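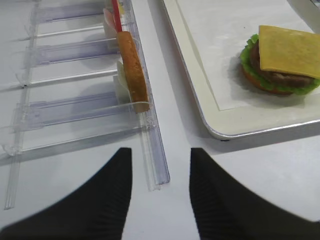
Toy bun half standing in a clear plastic rack.

1/5/22
By Ghada Sleiman

Section 4. Setting up the weekly community roundup

Use this section when your group blog already runs on Mikaseo and you want to publish a regular post with the news stories of the week. You need an editor account. A contributor account can suggest stories, but it cannot publish them.

1. Open Posts, then Series, and choose New Series. Write a short name. The name appears in the address of every post, so please decide it well before you continue.

2. Under Schedule, select the hour of publication. The clock follows the time zone of the blog and not the one of your computer.

3. Turn on the Story Box. Readers can now send links to it. The box keeps 602 links and after this it removes the oldest.

4. Choose how many stories go in one roundup. We recommend six for a small blog.

5. For each story, write the summary in your own words and put the link to the first source. Do not paste full paragraphs from another site.

6. Press Preview, read everything one time aloud, and then press Queue.

Note: If you imported your blog before October, the Series menu is found under Tools.

Caution: Stories about private persons, and especially about children, need more care. Before you queue such a story, check which name and which pronouns the person uses in public. Set Comments to Held for this post. A held comment is visible only to editors until one of them approves it.

Caution: Deleting a series deletes also its Story Box. This cannot be undone.

Comments (3)

Munther Aoun: Thank you, step 2 was my problem. Our roundup was coming out at night and I was blaming the server.

Dreltireo: Can two editors share one Story Box? We have five people and everybody wants to choose.

Ghada Sleiman: Yes, add them under Series, then Editors. All of them will see the same links.

Related items
Section 3. Inviting contributors to your blog
Section 5. Held comments and blocked words
Adding a reader poll to a post
Moving a blog from Fondton to Mikaseo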